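Hi Sharon,

Happy Wed 20 February! You asked for a catch-up on how the Harkcombe craft evenings are spending your money, so I've made a pot of tea and I'm going to try to get it all down before the girls are home from school.

First, the big one. We've had two full rounds of the door and mantel decorations class since September, and both filled up. Mamta Pandey taught the first round (ribbon garlands, mostly, and those little felt pears everyone went crazy for) and Upendo Biwott did the second, which was all painted jars and candle collars. I sat in on both and came home with glue in my hair. My pears look like potatoes, but they're on the kitchen windowsill and I love them!

The money. You gave us $757 for materials, and $700 of it is spent. The biggest chunk went on felt, floral wire and ribbon, and I bought the ribbon by the spool from Saveck, which worked out a lot cheaper than the short cuts I was picking up before. I also got two new glue guns. The old ones dripped — and I mean dripped, we ruined a tablecloth. Receipts are in the envelope I'm dropping off Thursday.

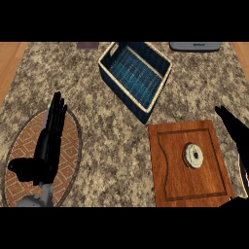
What didn't go so well was the stenciling. I'd planned on cutting 200 stencils ahead of time so people could just grab one and paint, and I got nowhere near that. My hands gave out! Ysaline Vidal lent me her cutting machine for a weekend and that helped, but then the card I'd bought was too thick for the blade and it chewed up the corners. I've switched to the thin plastic sheets. They wipe clean, so we can use them over and over, and I should've bought them in the first place.

The other hiccup was the room. Kinyua Hall moved us to the upstairs space twice without much warning, and it's a hike with boxes of jars. I've talked to Cledwyn Pugh in the office and he's put us down for the ground floor through the spring (in pen, he says).

Next up is a mirror frames class, with shells and moss and some of the leftover ribbon. Mamta wants to try it with secondhand frames, so I'm hitting the thrift stores this weekend. I'd like to use the last $57 on moss and a decent craft glue, if that's okay with you. It's a little off what I wrote on the form, where I'd put it down for paint, but we have so much paint. Just email me a yes or no.

Oh, and there's a waiting list now for the garlands, so I may come asking about a third round!

Talk soon,
Your friend at the Lollum craft table

Get our monthly newsletter! Enter your email address to subscribe. You can unsubscribe at any time.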